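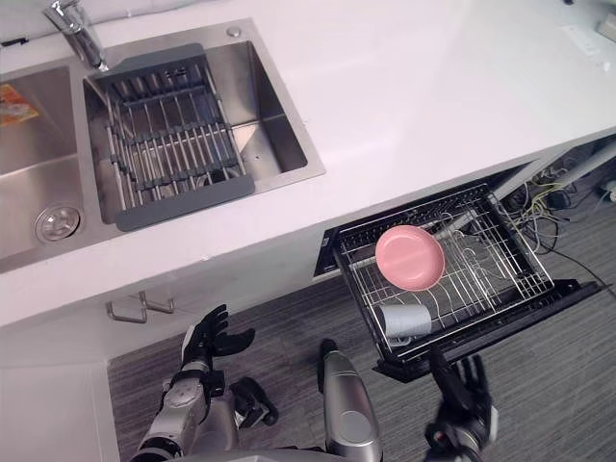

Last updated: May 12, 2019

Fosance Multi-Finger Hands, Reviewed in a Kitchen
By Polyxeni Petridis

We ran a pair of Fosance hands on our two-armed robot for 13 days of dishwasher work. Before that, the same arms carried the Dreninen two-jaw gripper, so most of what follows compares the two.

Mounting took one morning. The wrist plate fits without an adapter, but the cable exit faces the forearm and has to be tied down or it rubs. Nisreen Mansour wrote the controller settings, and they carried over to the second hand with no changes.

Our test load is small: a pink plate lying flat in the rack and a light gray cup on its side. The cup is the easy one. Two fingers go inside the open end, the thumb closes from outside, and the grip holds while the arm lifts. Out of 100 tries we dropped it 6 times. The Dreninen dropped it more often, mostly when the jaws met the curved wall at an angle.

The plate is harder. Its raised rim is shallow, and the fingertips need to get under it while staying clear of the wire tines. When a tine catches a finger, the hand stops and reports a stall, as it should. Clearing the stall means reopening all the fingers, and that gets slow.

Setting things down on a roll-up rack over the sink went better than I expected. The fingers give a little on contact. With the jaws, Savvas Rallis had to slow the last part of the move to keep from pushing on the rods.

Complaints: the black fingers are hard for our head camera to pick out against the black front of the dishwasher drawer, and the manual has 2 pages on force limits where it needs a chapter. Spare fingertips are sold only in full sets.

For flat plates alone I would keep the two-jaw gripper. For mixed dishes, the Fosance hands are staying on.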